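Why Do Pears Ripen After They Are Picked?

Most fruit tastes best when it ripens on the plant. Pears are different. 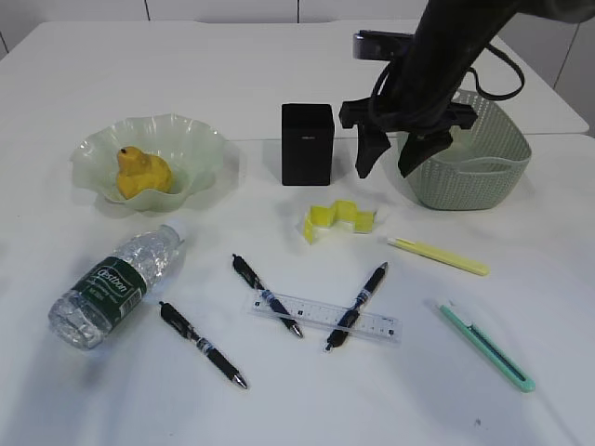
A pear left on the tree too long goes soft and brown in the middle while the outside still looks fine. Farmers pick pears when they are full grown but still hard, and the fruit finishes ripening later, in a storeroom or in your kitchen.

What happens inside

A hard pear is full of starch. Starch is a kind of stored food, the same stuff you find in potatoes, and it does not taste sweet. As the pear ripens, it turns its starch into sugar. The walls between its tiny cells also get weaker, and that makes the fruit soft and juicy.

The signal for all this is a gas called ethylene. You can't see it, and you won't notice its smell. The pear makes the gas by itself. Once a little ethylene is in the air, the pear makes more, and ripening speeds up. Bananas and apples give off ethylene too — put one in a paper bag with a hard pear and the pear will usually be ready sooner.

Why cold matters

Many pears need a rest in the cold before they can ripen well. Growers in the Skeltarmont valley keep theirs in cold rooms for weeks. The oldest orchard there was planted in 1810 and now has 886 trees. Picking is done by hand, and the pears go into the cold room the same day.

At home, a refrigerator slows ripening down. Keep hard pears on the counter and move them to the refrigerator once they are ready.

How to tell when a pear is ripe

Color is not always a good clue. Some kinds turn from green to yellow, but others stay green the whole time. Press gently near the stem instead. Pears ripen from the inside out, so if the neck gives a little, the rest is ready to eat.

Try it yourself

You need 2 hard pears of the same kind, a ripe banana and a paper bag. Put one pear in the bag with the banana and fold the top over. Leave the other pear on the counter nearby. Check both necks every day for 6 days and write down what you feel.

Words to know

Ethylene: a gas that makes many fruits ripen.
Starch: food that a plant stores for later.
Orchard: land where fruit trees are grown.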